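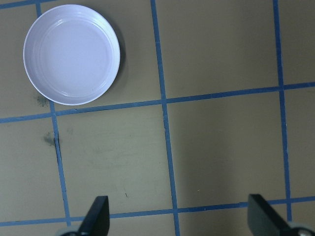

Bench and tabletop check – Trestport workroom
Done 27 Feb, before the morning lot came in. Sorry, the form wants it in full: Feb 27, 2024. Bench 3, sheet 246.

1. Top clear of crumbs, grit and drips – MOSTLY
I'd call it a pass, but there are a couple of dark smudges over on the left and a tiny speck nearer the middle. I went at the smudges with a damp cloth and then the Stitari cream cleaner (lovely stuff, smells of pears) and they faded a bit. Will have another go tomorrow.

2. Blue tape down and flat – NEEDS DOING
The left-hand strip looks slightly split, with a thin black line running down it. Could be a crack, could be a gap, I couldn't decide! The lines aren't dead straight either, but that doesn't bother me as long as nothing lifts. New roll is in the Costache cupboard, second shelf.

3. Dishes free of chips and sharp rims – OK
Ran a finger right round the white one and the rim's fine. Please put it inside a square and off the tape, it's sitting a touch over the lines again.

4. Lighting – OK
Bit of glare on the tan top, nothing to squint at.

5. Bench steady, load under 85 kg – OK
Leaned on every corner, no wobble.

6. Walkway clear – OK
Though the Clandham boxes are creeping out again, grr.

Action: retape the left side within 5 days. Next full check October.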